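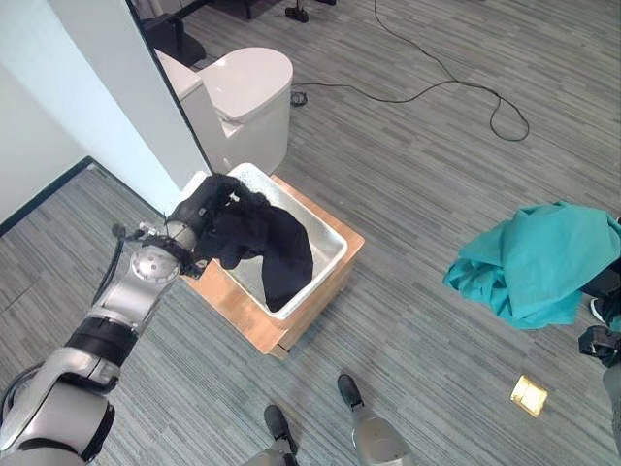 26 Aug 2018

Is the Narkstead Vintage Fair worth the new ticket price?

The Narkstead fair has gone up to £3 on the door, from £2 last year, and the posters are promising 51 stalls of "genuine vintage, antique and upcycled treasures". I have been going long enough to read that sentence slowly. "Genuine" is doing a lot of work, and "upcycled" is doing more.

Last time, a good third of the hall was new stock. There were tin signs with the rust printed on, and wire baskets I have seen for half the price in garden centres. One table had a stack of "French grain sacks" with the creases still in them from the packet. Perhaps somebody's grandmother kept them very flat. I asked the seller where they came from and was told "the continent".

The organisers say stallholders have now been asked to sign a form stating that at least half of what they bring is over 20 years old. Good, as far as it goes. The form doesn't say who checks, or what happens to a seller who turns up with a van full of scented candles. I wrote to ask in March and had a cheerful reply about parking.

Then there is the furniture. Chalk paint has its place, and I've used it on a bathroom stool that deserved nothing better. But a sound oak chest with its original handles does not need two coats of duck egg blue and a stencilled crown, and it certainly doesn't become worth £600 afterwards. I saw one at exactly that price in the spring, at the Drolwood sale. The drawers stuck. The back had been replaced with hardboard, and the label called it "restored".

If you're going to buy anything large, take the drawers out and look at the joints. Turn chairs over. Ask what is under the paint and see whether the seller knows. Take a tape measure too, and the size of your front door written down, as the delivery service is run by Gosel and their leaflet says they will leave items at the kerb.

There are things I'd still go for. The button and haberdashery table is usually by the stage and the prices are fair. The old kitchenware is patchy but cheap. Malinowski are bringing their mended lamps again, each with a tag showing what was rewired and when, and I wish more sellers would do the same.

Doors open at ten. Early entry is available from half past eight for an extra charge, which the website describes as "exclusive access". In my experience half the stalls are still under sheets at that hour, so I'll be keeping my money and turning up after breakfast. Dogs are allowed on leads. The card machine in the café was broken last year, so bring cash.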